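3. Getting your film onto the Horkness screening server

I've uploaded more of these than I can count, so trust me on the order!

1. Export your film as a single file, no bigger than 200 GB.
2. Name it with your title first, then the running time.
3. Log in to the Preton page and click Add Film.

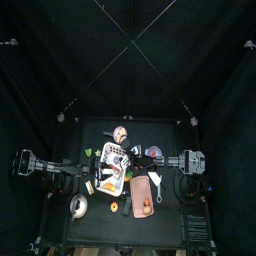 4. Pick your slot and wait for the green check mark (mine usually takes about 5 minutes).
5. Play the first scene all the way through, with the sound up.

Note: subtitles go up as their own file, after the film.

Caution: don't hit Replace once the July program is locked. You'll lose your slot, and I can't get it back for you.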